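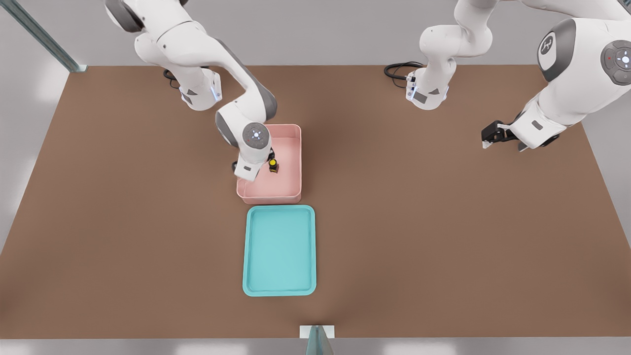 09/02/2023

So Gratmont wants 2,798 for the year now, up from whatever I was paying when I last bothered to look. The letter says this reflects "enhanced member value." I read it twice and couldn't find the value.

My neighbor Mechthild Zürcher swears by Sovano for her home insurance and says she saved more than 200 by switching. Maybe. I asked what her deductible was and she had to go look, and it had gone up by 200. That's a discount you pay for yourself the first time a pipe bursts.

I got a quote from Cozma too. Cheap, until page four, where water damage is an add-on - and so is the roof, if it's older than mine was in December.

I'm calling Gratmont tomorrow to ask for the old rate. I expect hold music.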